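Workshop notebook, 25th May, bench 2

Job 3021, the Tredine towers. Second batch in from Peixoto, same as the March lot only dustier. The arm now has a share of the teardown and reassembly, and I have the share it doesn't want, chiefly labels, swearing and tea.

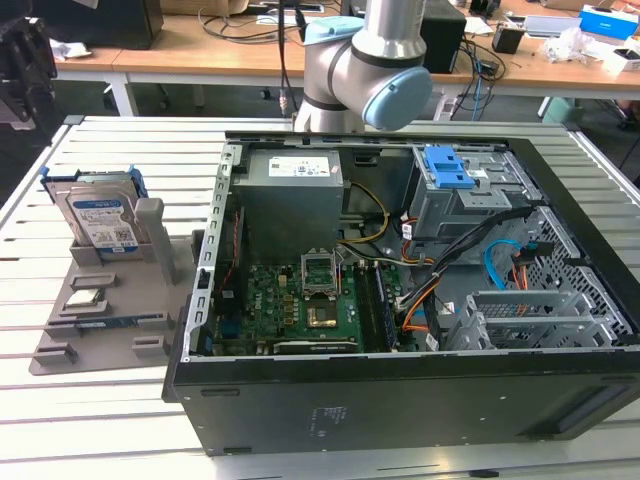

The rota has gone odd since Todora arrived (we call the arm Todora, after the firm that invoices us for it). Benvinda used to do a tower start to finish and knew by the end whether it was worth saving. Now she lays out and checks, and the knowing gets spread thin. The holder tray helps more than I expected. Drives upright at the back, processor in its slot, memory module flat in the groove, everything where both of us can find it. I've started laying out my own kitchen drawer like this and I'm not proud of it.

Cables are still the sore point. The planning sheet allows 9 minutes for the drive connections, a figure from someone who has never met a SATA lead. A drive stays where you put it. A cable has opinions.

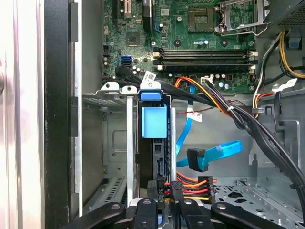
So for now we keep a person within reach for every connector, and the sheet calls that person "supervision". I call it standing up all afternoon. Grade unchanged, naturally. Nelitico want a log of every time we step in, which means more writing than in the days when we did the whole job by hand.

To do: ask for stools. Ask again about the grade. Move the bin nearer.
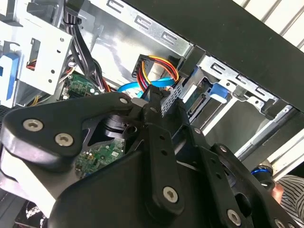
Benvinda Leitão read this over my shoulder and wants it put down that she doesn't miss the screws one bit, she misses deciding, and if the sheet has room for 105 towers it has room for a column where the person at the bench can write "scrap it" and be believed.

Column added, in pencil. Stools requested.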